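Kapitel 3
Beispiele sammeln: Demonstrationen am Arbeitsplatz

Ein lernendes Greifsystem kann nur wiedergeben, was in seinen Beispielen vorkommt. In Kapitel 2 lagen die Daten fertig vor. Jetzt geht es darum, wie sie entstehen: Eine Person führt die Arme, und das System zeichnet Kamerabilder, Gelenkwinkel und Greiferstellung gemeinsam auf. Eine solche Aufzeichnung vom Start bis zum Abbruch oder Abschluss heißt Episode. Der Übungsdatensatz Kuvlow, mit dem wir in diesem Kapitel arbeiten, umfasst 300 Episoden.

3.1 Was die Handgelenkkamera liefert
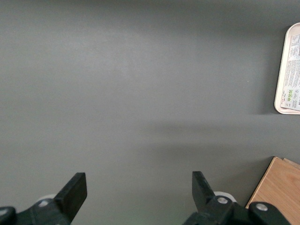 Seite zuletzt geändert: im März

Die Kamera am Handgelenk sieht vor allem den Bereich zwischen den Fingern. Oft ist das nur Tischfläche. Solche Bilder gehören trotzdem in den Datensatz, denn auch der leere, geöffnete Greifer ist ein Zustand, aus dem heraus das System eine Bewegung wählen muss. Gegenstände am Bildrand, etwa ein angeschnittenes Tablett, geben dabei Hinweise auf die Lage der Hand über dem Tisch. Wer diese Abschnitte wegschneidet, entfernt den Anfahrweg.

3.2 Die Anfangsstellung

Vor jeder Episode wird der Tisch neu belegt. Position und Drehung der Gegenstände sollen wechseln, die Arme dagegen in eine feste Ruhelage zurückkehren. Im Versuchsraum Broltport wird die Belegung nach einer Liste mit 18 Varianten vorgenommen. Die Software Minhas speichert die Nummer der Variante zusammen mit der Episode.

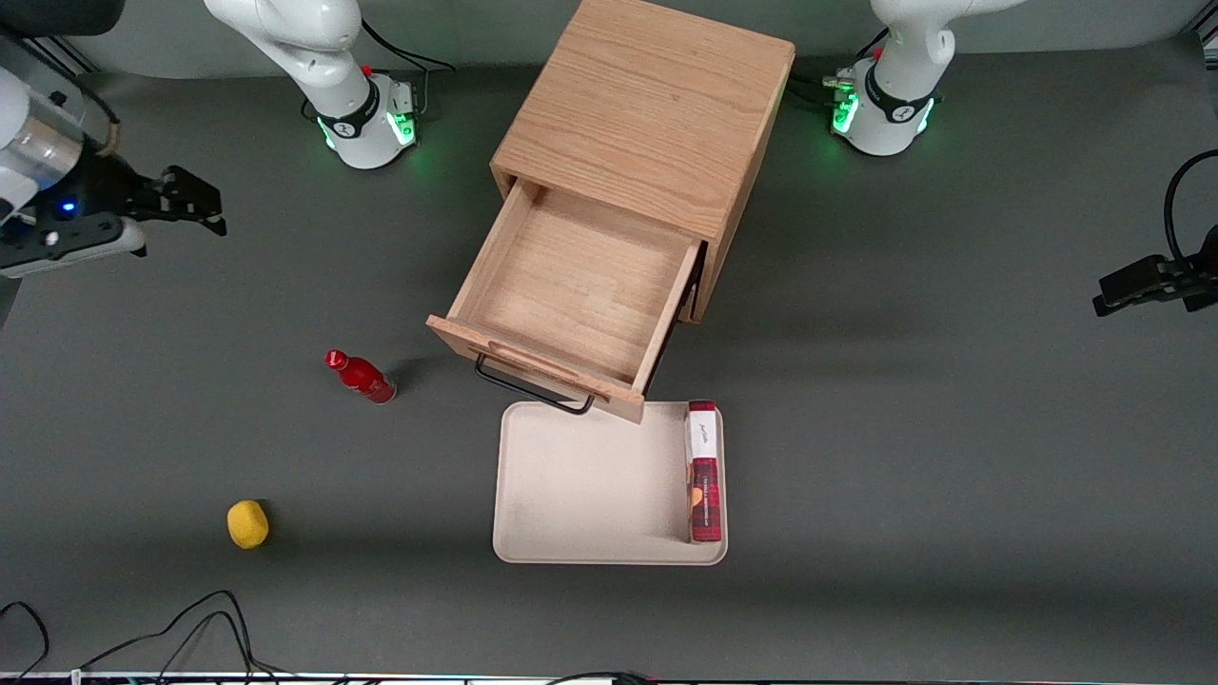 Abb. 3.2: Arbeitsplatz mit Schränkchen, offener Schublade und Tablett; beide Greifer leer.

Die feste Kamera erfasst, was der Handgelenkkamera entgeht: den Abstand der Greifer zueinander und die Lage kleiner Teile abseits der Mitte. Beide Ansichten müssen denselben Zeitstempel tragen. Schon ein kleiner Versatz führt dazu, dass das System eine Handlung dem falschen Bild zuordnet.

3.3 Kontakt als kritischer Abschnitt

Schwierig wird die Aufzeichnung dort, wo der Greifer etwas berührt, das sich nur in eine Richtung bewegen lässt. Ein Schubladengriff ist dafür ein gutes Lehrstück. Zieht die führende Person schräg, kann die Schublade verkanten. 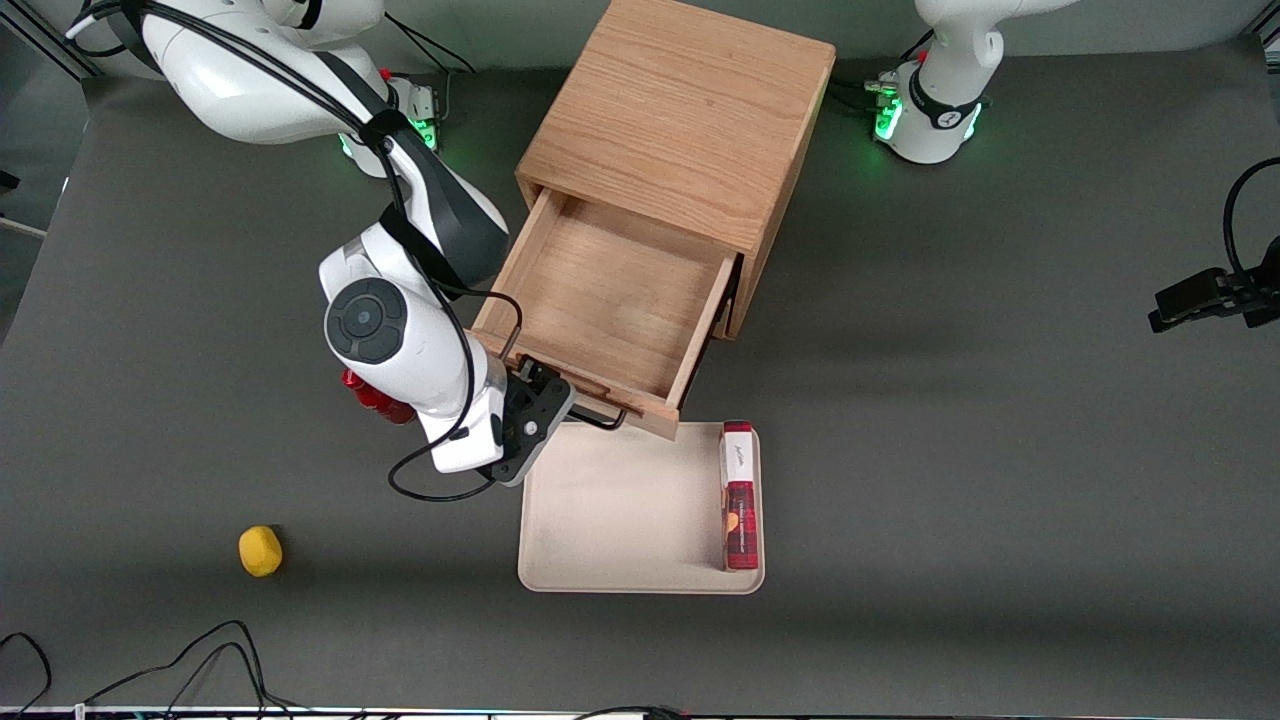

Redaktion Sirley, Autorin der Kapitel zur Datenerfassung

Am geschlossenen Greifer um den Drahtbügel lässt sich ablesen, welche Größen hier zählen: Fingeröffnung, Handgelenkwinkel und Zugrichtung. Von den Kuvlow-Episoden enthalten 218 einen Kontakt mit dem Griff. Sie werden in Abschnitt 3.4 einzeln markiert, jeweils mit Beginn und Ende der Berührung. Episoden mit abgerutschtem Greifer bleiben erhalten, bekommen aber ein eigenes Kennzeichen.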